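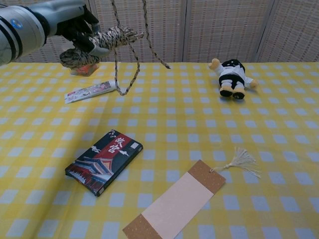

Denorow 5 mm Accessory Cord: Long-Term Review

Last updated: Saturday, October 18, 2025

Construction is a braided polyester sheath over a parallel-strand core, sold in hanks of 41 feet. I bought two in July to replace the guy lines on a Lustley tarp and to tie down a canoe.

Handling. The cord is stiff out of the package and softens after a few days of use. A taut-line hitch holds on the first try and adjusts under load. The bowline needs a long tail, because the sheath is slick when new.

Stretch. I hung a fixed weight from a 300-inch length overnight. It grew by 3 inches and recovered most of that by noon. The Traldale cord I used before stayed longer.

Abrasion. Light fuzz where the line crosses the gunwale. No core showing.

Ends. This is the weak point. The factory cut is not sealed well, and the sheath creeps back from the core. Trim the end, melt it, and roll it flat while soft. Whipping with waxed thread lasts longer.

Storage. A butterfly coil pays out cleanly. Coils wound around the hand put a twist in every turn and snag later.

Verdict: good cord, poor finishing. I would buy it again for tarps. It is not rated for climbing.

Reviewed by Iveta Holub

We use cookies to remember your settings. Accept | Decline

© 2025 Sokol Gear Notes | Contact | Back to top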